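Reclamación a una administración concursal: ¿puedo comunicar mi crédito fuera de plazo?

Foro de ayuda vecinal Windby › Derecho y trámites › Deudas y concursos

Publicado por tejado_rojo

Buenas tardes a todos, y gracias de antemano por la paciencia, porque me temo que esto me va a salir largo. Llevo años leyendo este foro (me salvó la vida con lo de la plusvalía del piso de mi madre) y es la primera vez que me animo a escribir.

Os cuento. En primavera encargué a una empresa, Sudel, unas ventanas de madera para una casa de pueblo que estamos arreglando poco a poco. Pagué una señal de 1.000 euros por transferencia, me mandaron su factura, todo muy correcto y muy amables por teléfono. Las ventanas tenían que llegar en junio, luego en julio, luego «después de las vacaciones». En agosto dejaron de coger el teléfono. Y hace unos días, buscando otra cosa, me entero de que están en concurso de acreedores y de que el juzgado ya ha nombrado administrador concursal.

A mí no me ha escrito nadie. He llamado al despacho que lleva el concurso y una persona muy educada me ha dicho que el plazo para comunicar créditos se terminó hace ya unas semanas, pero que «mande lo que tenga». Y con eso me he quedado, sin saber si mandarlo sirve de algo o es por quitarme de encima.
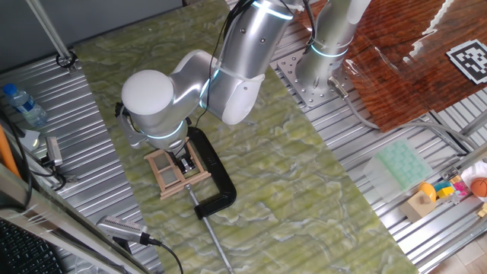 Brazo robótico sobre el tablero verde jaspeado

Mis dudas son estas, y perdonad si alguna es de parvulario. ¿He perdido el dinero por no haberme enterado a tiempo? ¿Necesito abogado y procurador para pedir una cantidad así? Y una tercera que me da vueltas por la noche: mi cuñada dice que, como pagué por unas ventanas concretas, podría exigir que me las entreguen si estuvieran hechas. No tengo ni idea de si llegaron a empezarlas.

Tengo el presupuesto firmado, el justificante de la transferencia y 39 mensajes de WhatsApp impresos, que mi marido dice que parecen una novela. Muchísimas gracias a quien llegue hasta aquí.

Respuesta de pasante_jubilada
Marcada como útil por la autora de la consulta

Hola, tejado_rojo, y bienvenida. De parvulario, nada. He pasado media vida en un despacho y te aseguro que esas mismas preguntas las hacían empresarios con mucha corbata. Te contesto en general, porque sin ver los papeles no se puede hacer otra cosa, y la ley concursal ha cambiado tantas veces que conviene comprobar siempre el texto vigente antes de dar un paso.

Lo del plazo. Cuando se declara el concurso se abre un mes para comunicar los créditos, y ese mes se cuenta desde el día siguiente a la publicación en el BOE. El administrador escribe, además, a los acreedores que aparecen en la documentación de la empresa. Si a ti no te escribió, puede ser que no figuraras, que tuvieran mal la dirección o, sencillamente, que la contabilidad estuviera como suelen estar las contabilidades de las empresas que acaban así. Pasarse del mes no significa perder el crédito sin más. La consecuencia habitual de llegar tarde es que te lo clasifiquen como subordinado, o sea, que te pongan en la cola de la cola. Ahora bien, hay excepciones, y una de ellas afecta a los créditos que resultan de la documentación del propio deudor. Si Sudel te emitió una factura por la señal, esa factura debería estar en sus libros, y yo lo diría en la comunicación con todas las letras.

Yo que tú lo mandaría esta misma semana. Por escrito, al correo electrónico que el administrador haya señalado para el concurso (lo tienes en el anuncio del BOE), y poniendo tu nombre completo, DNI, domicilio, un correo para notificaciones, el importe, la fecha y el motivo del pago, y la clasificación que pides, que en tu caso sería crédito ordinario. Adjunta presupuesto, factura y justificante. Los WhatsApp guárdalos bien, pero de momento yo mandaría tres o cuatro, los que hablen de fechas de entrega. Treinta y nueve son muchos para el que los tiene que leer, aunque a mí me encantaría la novela. 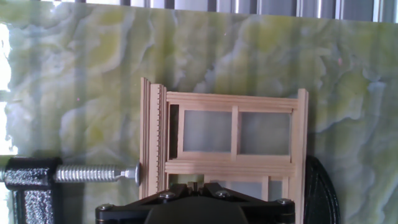 Marco de ventana en miniatura, de madera clara, ante la piedra verde

Abogado y procurador. Para comunicar el crédito no te hacen falta, lo puedes firmar tú. Otra cosa es si luego sale la lista de acreedores, no estás o estás mal clasificada y quieres impugnarla ante el juzgado: eso es un incidente concursal y ahí sí suelen exigirse los dos. Por la cantidad de que hablamos, haz cuentas antes. Mira también si el seguro del hogar trae defensa jurídica — mucha gente la paga y no lo sabe.

Lo de tu cuñada tiene su miga. Si las ventanas no están terminadas e identificadas como tuyas, lo normal es que tengas un crédito en dinero y poco más. Incluso terminadas y con tu nombre en una etiqueta, mientras no te las hayan entregado es difícil sostener que sean tuyas, porque en nuestro derecho la propiedad no pasa solo con firmar y pagar. Lo que sí puedes hacer es preguntarle al administrador, con buenos modos, si el contrato sigue en pie. A veces, si la actividad continúa, les interesa acabar los pedidos y cobrar el resto. No pagues un céntimo más sin que él te lo confirme por escrito.

Y una cosa menos jurídica: hazte a la idea de que los ordinarios cobran poco y tarde, cuando cobran. Preséntalo igual, que cuesta una tarde y un café.

Respuesta de kakow_103

A mí me pasó parecido con Kakow, una tienda de cocinas. Yo no presenté nada porque me dijeron que total para qué, y luego un vecino que sí presentó cobró algo, no mucho. Así que preséntalo.

Si pagaste con tarjeta llama al banco!! Ah, que pone transferencia, perdón, lo he leído deprisa. Entonces nada, con transferencia es casi imposible.

Respuesta de vega_del_molino

Me sumo a lo que dice pasante_jubilada, que está muy bien explicado, y añado un par de cosas por si ayudan, porque yo estuve al otro lado: trabajé en Sfeir, un taller que también acabó en concurso, y me tocó contestar a muchos clientes en la misma situación que tú (los pobres llamaban a las nueve de la mañana, cuando todavía no habíamos encendido las luces).

La primera es que pidas acuse de recibo. Si en unos días no te contestan, reenvía el mismo correo con los mismos adjuntos y guarda los dos. En un concurso con muchos acreedores pequeños los correos se traspapelan con una facilidad pasmosa, y tener el primero con su fecha te puede ahorrar una discusión.

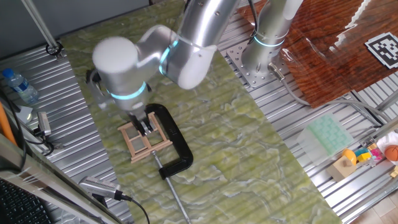 La pinza del brazo sujeta el marco por el borde superior, junto a un sargento negro

La segunda, que consultes de vez en cuando el Registro Público Concursal, que es gratuito y se mira por internet. Ahí van saliendo las resoluciones, y así no dependes de que alguien se acuerde de ti. Apunta el número de procedimiento en la puerta de la nevera, que te lo van a pedir cada vez que llames.

Y la tercera es que en la oficina de consumo de tu ayuntamiento quizá te ayuden a redactar el escrito. No te van a recuperar el dinero, contra una empresa en concurso poco pueden hacer, pero en la mía había una señora que escribía mejor que muchos letrados y te repasaba los papeles con una paciencia infinita. Pregunta si hace falta cita, que en la nuestra solo atendían los jueves.

Mucho ánimo con la casa, y ya nos contarás si al final aparecen las ventanas.

Comentario de tejado_rojo

¡Qué maravilla de respuestas, de verdad! He encontrado la factura de la señal en el correo, en la carpeta de publicidad, así que la adjunto con lo demás. El escrito sale mañana, con acuse de recibo y solo cuatro mensajes de la novela. A mi cuñada ya se lo he leído en voz alta y dice que ella seguiría preguntando por las ventanas, así que también va ese párrafo.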